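Jirik Cable Clip and Loop Guide Set for Two-Arm Bench Cells

Bolura Bench Supply > Two-arm cells > Guarding and cable care

Item: Jirik clip and loop set, bench size
In the box: 12 snap-on clips, 2 base anchors, 4 spare straps, printed good practice card
Ships from: Dorkeck
Status: In stock

If you've run a pair of small arms on a bench for any length of time, you already know that the arms themselves are rarely what stops your day. It's the cable. It gets pulled, or it gets pinched in a joint, or it droops into the work and drags something along with it, and then you spend the rest of the afternoon looking for a fault that shows up only when the elbow is bent a certain way. We've sold the Jirik set for a good while now, and we still think it's the best small amount of money you can spend on a two-arm cell – as long as you take an hour to fit it properly and don't just snap everything on and walk away.

The clips go on the outside of each link, on the side facing away from the other arm. They open wide enough for the usual gripper cable and they close with a soft click you can feel through a work glove. Please don't pull the cable tight between them. Every joint needs a loop with enough slack for the arm to reach both ends of its travel, and the only way to be sure of that is to move the arm there slowly, by hand, with the power off, and watch. 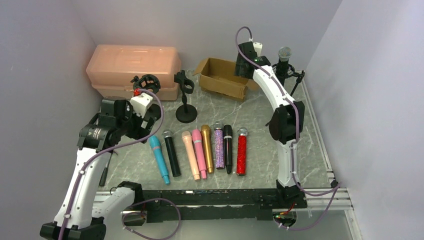

Cillian Sheehan wrote the good practice card that comes with the set, and he'd be the first to tell you it grew out of the house rules at our own Dorkeck bench. You're welcome to copy it, pin it up, scribble on it and change it to suit your shop. The short version goes like this.

Before the first run of the day
Power off, then run a hand along each cable from gripper to base.
Check that every clip is closed and sits flat on the link.
Move each arm through its full reach by hand and look at the loops.
Clear the table of anything the job doesn't call for.
Say out loud who has the stop button. (It feels silly for a week or so, and then it doesn't!)

While the arms are running
Hands stay outside the cell, even for a quick nudge.
If an item rolls or slips, stop both arms before you reach for it.
New moves are run at the slowest setting first, one arm at a time and then the pair together.

After any change of gripper
Refit the top loop from scratch. A loop that suited the old gripper may well be too short for the new one.
Write the change in the cell log, with your initials.

A word about shared reach, as we get more mail about this than anything else. Two arms that can both get to the middle of the table need a clear rule about which one goes first, and that rule belongs in your program and in your written risk assessment, where the next person can find it. Cable clips won't keep two arms from bumping into each other. They keep the cables closer to the links and make a snag less likely, and that's all we'd ever claim for them. Your local safety rules and the arm maker's manual come ahead of anything on our card, and if they disagree with us, follow them.

We're often asked how long the clips last. Ita Mac Giolla, who looks after returns, suggests swapping any clip that has been opened and closed over 200 times, or sooner if you see a pale stress line at the hinge. Straps should be changed whenever the edges begin to fray. Wipe everything down with a damp cloth and please keep solvents away from the hinges – they go brittle in a hurry.

What people have told us

"I fitted the set in August and rerouted both arms while I was at it. The base anchors made the biggest difference for us. I'd have liked a couple more spare straps in the box." – Malathi Sastry, Moynihan Workshop

"Good clips, and the card is better than the one we had. The lower anchor is a fiddly thing to reach once the arm is bolted down, so do that one first." – Gearóid Breathnach

Gearóid is quite right about the lower anchor, and the fitting sheet now puts it at step one. If yours is an older copy, drop us a line and we'll send you the new sheet at no charge.

Goes well with
Jirik long base anchor
Jirik spare strap pack
Bolura cell log book, ruled

Questions about fit? Write to the bench desk with your arm model and the thickness of your cable, and Cillian will get back to you, usually before noon the next working day.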